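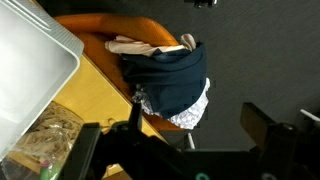
Sewing Room / Getting Organized

How I Sort a Scrap Stash (and Keep It Sorted Past January)

My scraps lived in one giant heap for years. Every time I wanted a strip of binding I'd pull out the whole pile, find something way more interesting, and end up starting a different project. Fun, but I never finished a quilt that way! So this is the system I use now, and it takes one long afternoon plus a few minutes after each project.

What you'll need

A big table or a clean patch of floor, one large bin for the things you haven't sorted yet, a few smaller boxes, an iron, your rotary cutter and ruler, paper labels and a marker. I have a little 6 inch ruler from Museck that I grab constantly, but any clear ruler with easy-to-read lines will do. Clear bags are great for anything stringy – twine, rope, fringe, leftover yarn – and you can see what's in them without opening every single one.

Step 1: Dump everything out

Yes, everything. Check the drawers, the bottom of the closet and the tote bag you took to that class. If you leave one bag behind "for later" it will still be there next year (ask me how I know). Shake each piece as you go and watch for pins.

Step 2: Sort by type of fabric first

I used to go straight to color and it was a mess, with stretchy jersey mixed in with quilting cotton and a bit of fleece in every pile. Now I make these piles before I even think about color:

Woven cotton and linen
Knits and anything stretchy
Heavy stuff like denim and canvas
Slippery stuff
Mystery fabric

The mystery pile should be small. If I can't tell what something is after a good scrunch and a look at the edge, it becomes stuffing or a practice piece. Life is short and I am not doing a burn test in my kitchen again.

Keep the unsorted bin within arm's reach of your chair. Mine used to be across the room and I'd get up for every handful, so half the afternoon went to walking. A bin with handle slots is easier to drag closer as you go.
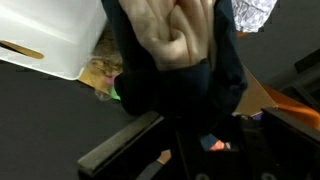
White bin with an oval handle slot in the side.

Step 3: Decide what's too small

My cutoff for cottons is a piece I can get a 2 inch square out of. Crumbs go in a bag for pet bed filling. You may be a crumb quilter, in which case keep them all and bless you. For knits I'm much stricter, and anything smaller than a headband goes.

Set a timer if you're a ditherer like me. I do 20 minutes of sorting, then 10 minutes of tea, and then back to it.

Step 4: Now do the colors

I keep this really loose. Darks, lights, warm colors, cool colors, and a box for prints that have too much going on. I tried a full rainbow once, with 39 tiny folded stacks on a shelf, and it looked gorgeous for maybe a day and a half. Loose groups hold up so much better, and I still find what I want.

Before the pieces get folded, pull them apart one at a time. Dark cloth loves to swallow smaller bits, and I nearly always find something good balled up in the middle of a wad.

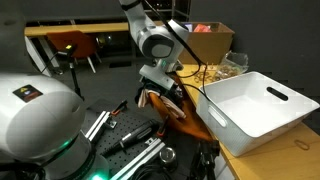
Dark, pale pink-beige and orange fabric, all bunched up together.

Step 5: Press and fold

Press the bigger pieces only. I fold mine around the width of my ruler so they all come out the same size, then stand them on edge in the box like file folders. The Zunholm shallow boxes fit my shelf perfectly, though shoe boxes did the job for ages. Small pieces just get tossed in flat.

Step 6: Label the boxes

Write what's inside on the short end, where you'll see it from the shelf. Paper and tape is fine. I bought a fancy Bimby label set and went right back to masking tape.

Keeping it going

When I finish a project, the leftovers get trimmed and put away before I sew on the last button or clip the last thread. If I'm too tired, they go in the unsorted bin, and once the bin is half full I put on a movie and empty it. I keep a spool of Boros thread and a needle on the arm of the couch too, for basting together any strips that look nice side by side. Half my pillow covers started out like that.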